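Alufolie, Holz und ein Metallgriff: mein Nachmittag am Tisch

27. Dezember 2022

Zwischen den Jahren habe ich Zeit, und wenn ich Zeit habe, wird gebastelt. Diesmal mit dem billigsten Material, das sich in meiner Küche finden lässt: Alufolie! Ich weiß, das klingt erst mal nach Kindergarten, nach Rittern und silbernen Kugeln am Faden. Aber seit ich im November angefangen habe, Formen aus Folie zu bauen, komme ich davon nicht mehr los. Man drückt, man knickt, man streicht glatt, und plötzlich liegt da etwas, das aussieht wie ein Meteorit oder wie eine sehr schlecht gelaunte Kartoffel.

Angefangen hat alles mit einer Rolle, die ich eigentlich zum Backen gekauft hatte. Ich wollte ein Innengerüst für eine Figur aus Pappmaché machen und habe dafür ein Stück Folie zusammengeknüllt. Die Figur wurde nie fertig, das Gerüst steht heute noch im Regal und gefällt mir besser als alles, was darüber hätte kommen sollen. Die vielen kleinen Flächen fangen das Licht bei jedem Schritt anders ein. Morgens ist das Ding bläulich, abends unter der Lampe fast golden.

Meine Folie heißt Fitmont, mittlere Stärke, und sie verzeiht viel. Ganz dünne Folie reißt mir an den Knicken, und die richtig dicke ist so störrisch, dass man nach einer Stunde die Daumen spürt. Für einen faustgroßen Klumpen reiße ich mir Bahnen von 40 Zentimetern ab und lege sie locker übereinander. Nicht gleich fest zudrücken! Das war mein größter Fehler am Anfang: Wer sofort presst, hat eine harte Kugel und kann nichts mehr formen. Erst locker knüllen, dann langsam von allen Seiten dichter werden, und die Oberfläche kommt ganz zum Schluss.

Für längliche Formen nehme ich eine Bahn von 90 Zentimetern und rolle sie um einen Kern. Das kann ein Kochlöffel sein, ein Rundstab, zusammengerolltes Zeitungspapier, was eben da ist. Am einen Ende lasse ich es gern dick und knubbelig werden, zum anderen hin schmaler und glatter. Dieser Übergang macht mir am meisten Spaß, da darf man richtig mit den Handballen arbeiten. Wer es ganz glatt mag, rollt die Form am Ende ein paarmal über die Tischplatte oder fährt mit einem Löffelrücken darüber. Ich höre meistens vorher auf, ich mag die Falten.

Und dann der Untergrund! Silber auf Holz ist für mich eine der schönsten Kombinationen überhaupt. Auf Weiß verschwindet die Folie fast, auf Schwarz wirkt sie hart, aber auf Holz bekommt sie plötzlich Wärme, weil sich das Braun in den Knitterfalten spiegelt. Mein Arbeitstisch ist ein altes Modell von Jovwood, das ich gebraucht gekauft habe, und er hat schon allerhand mitgemacht. Kleber, Tee, einmal Kerzenwachs. Seitdem liegt bei den klebrigen Arbeitsschritten immer ein Stück Stoff dabei, gern mit Blumen. Dass Blümchenstoff und blankes Metall so gut zusammengehen, hätte ich früher nicht geglaubt.

Überhaupt, glattes Metall neben geknittertem! Eine polierte Stange oder ein Griff hat einen einzigen langen Lichtstreifen, der ganz ruhig die Rundung entlangläuft. Die Folie daneben hat hunderte winzige Blitzer und ist doch irgendwie die gleiche Farbe. Ich kann mir das ewig anschauen und habe deswegen auch schon ein Mittagessen anbrennen lassen (Linsen, es war nicht schade drum).

Ein paar Sachen, die ich inzwischen anders mache: Ringe ablegen, denn die hinterlassen kleine Kerben. Die Schnittkante der Folie immer nach innen einschlagen, die ist schärfer, als man denkt. Reste aufheben und als Füllung für das nächste Stück nehmen – bei mir sammeln sie sich in einer Keksdose, die schon wieder nicht mehr zugeht. Und die Form zwischendurch einfach mal hinlegen und eine Runde um den Tisch gehen. Von der anderen Seite ist es oft ein völlig anderes Objekt. 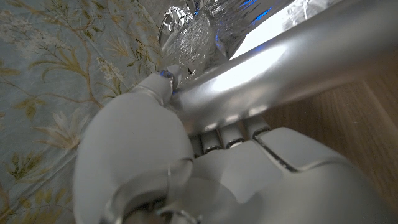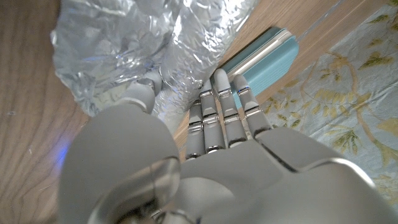
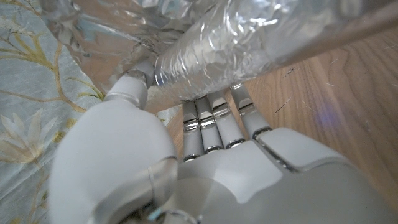

Glatt und geknittert: erst die blanke Metallstange, dann zweimal Alufolie auf Holz.

Als Nächstes möchte ich etwas Größeres probieren, vielleicht einen Fisch mit Schuppen aus einzeln gefalteten Streifen. Folie ist jedenfalls noch genug da, und die Keksdose muss dringend leer werden!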